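Damp again

1/3/25

Right, quick one because I've got to be out the door in 30 minutes and I said I'd write this up before I forget it all.

The back bedroom wall. Again. Anyone who's been reading since September will know the story so far - brown patch the shape of a boot, low down, left of the window. I painted over it. It came back. Painted over it with the expensive stuff, it came back slower. Then we had all that rain in January and it came back with friends.

So. Things I have learned about damp, in no order.

Moving the wardrobe off the wall helps. Only a hand's width but the smell went within a fortnight. There was a coat in the back of there I'm not going to talk about.

The meter thing is a bit useless. I got the cheap one and it beeps at everything, it beeped at the banister. It is good for one job which is comparing the same spot week to week, so I've put 4 pencil crosses on the plaster and I do those on a Sunday-ish basis and write the numbers on the back of the door. Top two have hardly moved. Bottom two were going up till mid Feb and have now sort of stopped. Make of that what you will.

Had a quote from a firm over in Emstead. £180 just to come and look, then a number for injecting the wall that made me laugh out loud down the phone, sorry to the woman on the other end. He'd not even been upstairs at that point. An upstairs wall! Rising damp does not rise up a whole house, even I know that.

Second opinion was from the builder who did next door's roof. Stood in the garden for five minutes, hands in pockets, said gutter. Then said it's not the gutter it's the bracket, the gutter's tipping back and dribbling down behind the downpipe everytime it rains hard. Went up the ladder, came down, showed me a bracket in two bits. Forty quid including the bracket. £40! I nearly hugged him.

Which is where I am now. Bracket's done, wall has to dry, and drying is the boring part. He reckons an inch of wall a month and it's a thick wall so I'll be at this until the summer. No painting until then. I have promised. Heating on low, window open a crack in the mornings, door shut when anyone has a shower. The dehumidifier is a Dramico, second hand, sounds like a bus idling but pulls a fair bit out. I empty it onto the pots.
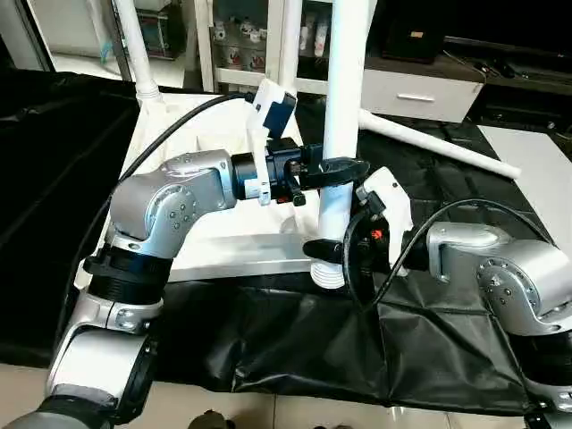
White pipe, grippers and cable.

Next job is the plaster. The bottom foot or so is blown, you can hear it when you knock, goes hollow. Some people say hack it all off now so the brick can breathe, others say leave it till it's dry or you'll just be doing it twice. I'm going with leave it, mostly out of laziness. Will use lime when I get to it, not the pink stuff. Somebody in the comments last time reccommended Kinavau lime putty, if that was you can you tell me if it keeps once the tub's open? I only need a bit.

Also need to sort the outside. There's a strip of cement render down there somebody slapped on years ago and it's cracked all along the top so water gets in behind and sits. Not looking forward to that.

Anyway. Go and look at your gutters when it's raining. Coat on, stand there, look up. Wish I'd done it in September.

Got to run.

Recent posts
The boot is back
Painting over things, part two
Bouzid tiles - would I buy them again
Shed roof, finally
What I spent on the kitchen floor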